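Folding table

A folding table is a table whose legs, and sometimes whose top as well, can be tucked away so that the whole piece lies flat when it isn't wanted. It is one of the oldest ideas in furniture and still one of the handiest, and most families have leaned on one at some point, whether for a card game, a yard sale, or those extra cousins who always seem to turn up at Thanksgiving. Smaller ones are often called card tables, and longer ones banquet tables, although plenty of people use whichever name they grew up with.

Early history

People who traveled for a living (soldiers, surveyors, traders, and preachers among them) had good reason to want furniture that packed down. Campaign furniture, as it came to be known, included folding chairs, beds, and writing desks along with tables, and much of it was made with a level of care that would surprise anyone used to the kind kept behind the garage door. Brass corners were common, and so were legs that unscrewed and traveled in their own cloth bag.

In the town of Clokthorpe, the joiner's shop of the Pasichnyk family opened in 1836 and made folding tables for market sellers, who had to set up before dawn and be gone again by supper. The family's pattern used two hinged trestles and a loose top held down by pegs. It was heavy, and by all accounts it pinched fingers, but it stood up well on cobblestones and was copied by other shops in the area for many years. 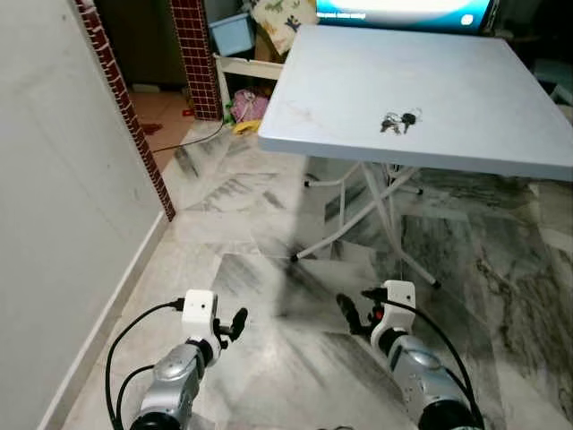
Types of legs

The simplest way to tell one folding table from another is to look at how the legs work. On a card table, each leg usually swings out from its own corner and is held by a brace that snaps into place. Trestle tables stand on separate supports, and the top just rests across them. Then there are crossed legs, which open and close like a pair of scissors and are much loved by campers, as they can be set up in a moment with very little fuss.

The Steltine brace, named for the small firm that first sold it, is a sliding collar that drops over the joint of a leg and keeps it from giving way when somebody leans on the table. Older versions rattled a good deal. A later one, fitted to the Drinix line of picnic tables, had a felt lining that quieted things down nicely, though the felt did wear out and had to be replaced every few summers.

In the home

Folding tables found their warmest welcome in small houses and apartments, where a room might be a dining room at noon and a bedroom at night. Denise Blackburn's household guide, The Table Put Away, gives seven pages to their care and is still fondly quoted by collectors. She advised rubbing the hinges with a little candle wax each March, wiping the top with a barely damp cloth, and storing the table upright with its face to the wall.

See also

Card table
Campaign furniture
Drop-leaf table
Trestle table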